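Ticket 124 - Gripper kit, second slipper not picked from box
Product: Marnby Grinano two-finger kit, evaluation license
Opened by: Elba Insaurralde, Riquelme
Assigned to: Nicanor Benítez, Marnby support
Priority: normal
Status: closed

Elba Insaurralde wrote:

Good morning. We are evaluating your kit for a packing task and we have one problem which repeats. The task is to put a pair of slides in a shoebox and close the lid, and also the opposite, to open the box and take them out. The putting in works well for us. The taking out is where we need your help.

When the sandal lies flat on the bottom, the fingers take it by the strap and everything is fine. When it lies on its side near the wall of the box, the arm goes down, stops above the sandal, and the screen says "grasp rejected, clearance". After 3 attempts the program goes to pause and waits for a person. I already did the following:

- restarted the controller
- repeated the table calibration, two times
- changed the sandal for one of lighter color (same result)
- reduced the approach speed to the lowest step

I did not change the finger pads, they are the ones which came in the kit. The software is the one installed by your colleague in May. Please tell me if you need the log files, I have them separated by attempt.

Nicanor Benítez wrote:

Hello Elba, thank you for the clear list. Please send the log of one failed attempt and one picture of the box as it is at that moment, with nothing moved. I also want to know if the lid comes off or is joined to the box, and whether you selected "open container" or "hinged container" in the task menu.

Elba Insaurralde wrote:

The log is attached. The lid is joined to the box. In the menu we have "open container", this was the default and I did not know that it should be changed.

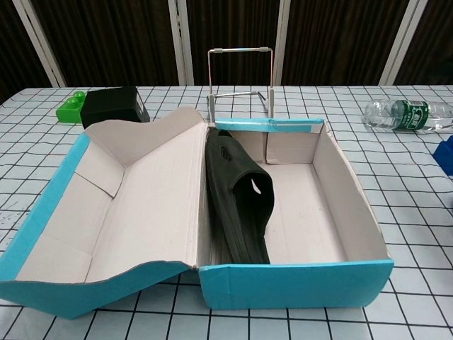 Box with the sandal on its side at the left wall, lid open to the left.

As you see the sandal is at the same side as the lid. Catalina Toledo, my colleague, thinks that the arm is afraid of the lid and not of the sandal. I am not sure she is right, but when she turned the whole box by hand so that the lid was on the other side of the table, it picked the sandal in the second attempt.

Nicanor Benítez wrote:

Your colleague is right. In "open container" mode the software expects four walls and nothing outside them. It found your lid and treated it as an obstacle of unknown height, so it kept a safety distance on that side, and the sandal is inside this distance. The log shows it at the line "left margin exceeded".

Please do the following in this order:

1. Open Task, then Container, and select "hinged container".
2. Put the box empty on the table with the lid open and press Learn. Keep your hands away until the light is steady.
3. Set the wall margin to 7 mm. The default is bigger and it is meant for hard plastic crates.
4. Under Grasp, allow "strap from above" and "edge". In your log only the first one was active.
5. Save under a new name, so the old task is not lost.

With cardboard I would not go lower than 7 mm. The wall can bend when the finger pushes it, and then the box moves and the learned position is not valid anymore.

Elba Insaurralde wrote:

I did the steps. Step 2 gave an error the first time, "container not closed contour". I pressed Learn again after I pushed the lid a little lower, and it was accepted. Now the arm takes the sandal from the side wall. We ran it on Saturday with both sandals, left and right wall, and there was no pause.

One thing is still not nice - when it pulls the sandal up, the box sometimes comes up a little with it and falls back. It is not a failure for us, but the box is then rotated. Is there a setting for this?

Nicanor Benítez wrote:

Yes. Under Grasp, Lift, change "straight" to "away from wall, then up". The arm will first move the sandal to the middle of the box. It makes the cycle 2 seconds longer.

I have also passed the message from step 2 to Eulalia Ojeda, who maintains the manual, as the text does not explain what the user should do.

Elba Insaurralde wrote:

With the new lift the box stays in its place. The 2 seconds are acceptable. You can close the ticket. About the price for the second arm I will write separately to your sales department.

Ticket closed by Nicanor Benítez. Cause: wrong container type. Manual correction pending.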